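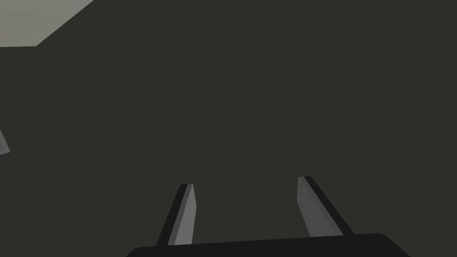 Dark olive gray, with a bit of light gray up in the corner.

Search this blog... Go

So I've been painting the downstairs hallway. If you've been reading a while you know I said I would do this two summers ago, and then again last spring, and then I bought a lamp instead. But it's July, the windows are open, my sister took the dog for the week, and I ran out of excuses on the first morning before I'd even finished my coffee.

The hallway was beige. I don't have anything against beige in general (my mother's whole house is beige and it's lovely, it smells like toast) but this was landlord beige, the kind that goes a little pink after supper when you switch the lights on. It came with the house. I've lived with it for 9 years and every single time I came in with groceries I thought, well, that's got to go.

What I wanted was dark. Really dark, sort of the color of an olive that's been forgotten at the back of the fridge. Everyone I told made the same face. It's a narrow hallway with one little window over the door, and the rule you always hear is that small dark spaces need light paint or you'll feel like you're living in a sock. I've tried light paint. Light paint in a hallway with no sun in it just looks tired.

I got my nerve from a café over in Quintana, of all places. We'd stopped there on the way back from the lake and their back room was this deep green-black all over, ceiling included, and I sat there with a slice of plum cake and did not want to leave. I asked the girl at the counter what the color was and she said "dark?" so that was no help, but I went home and started collecting sample cards.

I had 40 of them by the end. FORTY. They were taped up from the coat hooks to the stairs and my husband started calling it the museum. The trouble with very dark colors is that on a card they all look black until you put two side by side, and then suddenly one is purple and one is basically navy and you can't believe you ever thought they were the same thing. I got it down to three, and then the paint store in Fimley stopped carrying one of them and the second turned out to be much too brown by lamplight, so that settled that.

Let me say a word about Azlan Entili, who runs the paint counter there and has more patience than anyone I've ever met. I went in four times. On the third visit he asked me very gently whether the hallway had any windows, and when I told him he nodded for a long while and said to get the matte. Any shine at all in a dark color and you'll see every bump in your plaster, he said, and my plaster is nothing but bumps. So I got the matte. The total came to 79 dollars with the good roller cover and a gray primer, and I winced, but the cheap roller cover I used on the bathroom left fuzz in the paint that is still there today. I look at it when I brush my teeth.

Do get the primer tinted if you're going from pale to dark! I didn't know you could do that. They put a squirt of gray in it and it saves you a whole coat, maybe two. I still needed three coats over it near the baseboards, where I'd been stingy, but the upper part of the wall was done in two.

Taping took longer than painting. I hate taping. I had the radio on and got through an entire program about the history of the ferry at Cavton, which went out of service before I was born and had a horse on it at one point, as a passenger, regularly. I now know a lot about that horse. The trim is staying white for the time being, and I went slowly with the angled brush and only got it on the trim twice and on my ear once.

First coat looked terrible. I mean really awful, streaks all over and the beige grinning through, and I stood there at nine at night eating crackers and thinking about how much it would cost to have someone come and put it back. If you're at this stage right now, please go to bed. By morning it had dried several shades darker and the streaks had calmed down, and after the second coat I started finding reasons to walk through there. I went to check the mail when I'd already got the mail.

And it doesn't feel smaller! I was ready for it to and I'd have defended it anyway, but the corners sort of go away and you notice the kitchen more at the far end, all bright. My old brass mirror finally looks like something. The coats look nice. My neighbor came by to return a cake tin and said "oh!" and then "oh, okay," which from her is high praise.

Things left to do: the light switch plate, which is yellow and has to be replaced. The back of the front door, which I can't decide on. There's a runner from Zisemo I've been looking at, with a rusty red stripe, but they want 500 dollars for the long one and I'd have to be a different sort of person. I might measure and see whether the shorter one would look silly. My husband says it would. He also said that about the lamp.

The dog gets home tomorrow and she's white and she sheds, so I guess we'll find out how matte paint feels about that.

Share this post: 9 shares
14 comments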